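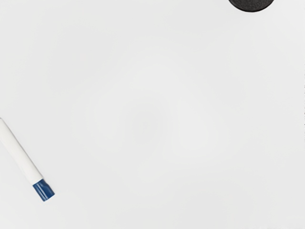 Missed marker picks in the sim: frequently asked questions

This page covers the fault reported in March on the Brirden pick-and-place task, where the arm closed on nothing or pressed a finger into the table while going for the whiteboard marker. It is for anyone running Clirix 4 policies, in simulation or on the bench arm.

What went wrong?

The policy reached for the wrong part of the marker. It came down beside the white barrel, closed, and lifted with nothing in the fingers. In the worst runs it came down too low and the finger pads were driven into the surface.

How often did it happen?

We ran 500 episodes with the marker and the black disc in random positions. The pick failed in 132 of them. Picks of the disc in the same set were normal.

Why the marker and not the disc?

The barrel is white and so is the table. With soft, even lighting there is only a bit of grey shading down the side of the barrel to tell them apart. The blue cap and the disc both stand out well. The detector found the cap every time but often lost the barrel, so it worked out the marker's centre and angle from the cap alone. A cap seen by itself is nearly square, and the angle it gave could be wrong by a quarter turn.

It was worse when the marker lay partly outside the camera view. The barrel had less outline to find and the planner treated the cap as the whole object.

Was anything damaged?

Nothing in simulation, obviously. On the bench arm one finger pad was torn and the wrist force sensor had to be zeroed again. No one was hurt. The arm was inside its guard and the door interlock was closed.

Why didn't the force limit stop it?

The limit was set in the simulator config and did not carry over when the policy was exported. The bench arm was using the Carnier default, which had been raised for an earlier job and never put back. This is the part we consider a safety matter. The missed picks are a nuisance, but the limit should have been there whatever the policy did.

What has been changed?

The export now fails if no force limit is set. The bench controller reads the limit at start-up and shows it on the pendant before the arm will move. Han-gyeol Ha rewrote the grasp check so that a detection with no barrel is rejected and the arm goes back to its home position.

We also added 2,000 training scenes with pale objects on pale surfaces, under flat light and with objects part way out of view.

Can I just change the table colour?

You can, and the misses mostly go away. Please don't do it for test runs. The bench at the Lappalainen site is white and the results have to match it.

Do I need to redo old results?

Only those that include marker picks. Disc-only results are fine. If you're not sure which build you used, look for "grasp check 2" in the run log. If it isn't there, you have the old one.

What should I do if it happens again?

Press the stop, leave the objects where they are and save the log before you reset. Do not reach in to move the marker while the arm is live. Send the log and the seed to Hưng Diệp.

Is the fault closed?

The force limit part is closed. The detection part is still open until the full set has been run again on the bench.

Comments (3)

pell_r: Had the same thing with a white glue stick on a white tray. Worth adding to the test set?

Hưng Diệp: Yes please, send me the model file and I'll put it in with the next batch.

mkd: The pendant shows the limit in newtons but the config asks for a percentage. Which one wins?

Related pages

Setting force limits before export
Resetting the bench arm after a stop
Replacing finger pads
Clirix 4 known faults
How to save a run log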